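Home | Guides | Laundry | Storage | Contact
Posted 3rd February by Eliécer Sánchez

4. Loading the Setard basket

4.1 Set the basket on a flat, level surface at hand height. A nightstand is suitable. Do not use a folding stand as a base.

4.2 Check that the basket is empty. Lower each garment in over the rim without pressing it down.
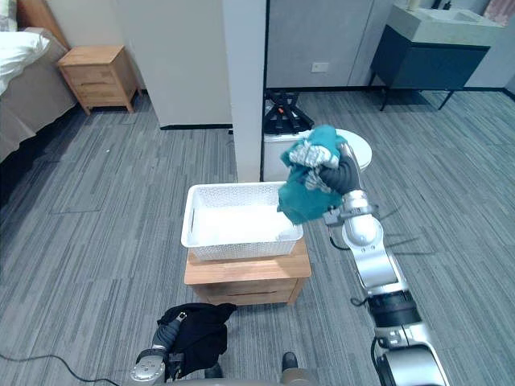 4.3 Keep dark garments apart from light and colored ones. Load one group at a time.

Note: The perforated sides need free air. Leave 13 mm between the basket and any wall.

4.4 Shake out knits and fold them once. Separate any small patterned piece caught up in a larger garment, and place it last. 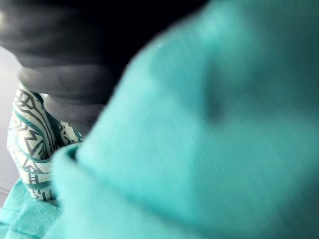
5. Sleeves and cuffs

5.1 Turn sleeves right side out before loading. Straighten bunched cuffs by hand.

5.2 Lay sleeves inside the rim.

Caution: Sleeves left hanging can catch when the basket is lifted. Keep garments clear of the floor and of any cables. Maximum load is up to 700 g per layer.

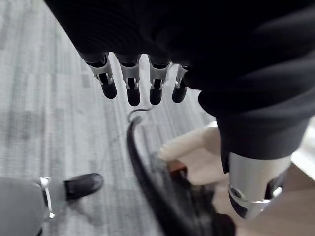
Enache asks whether long sleeves may be tied together instead. They may, if the knot is loose and is undone before washing.

5.3 For replacement baskets, quote part 611.

Last updated: January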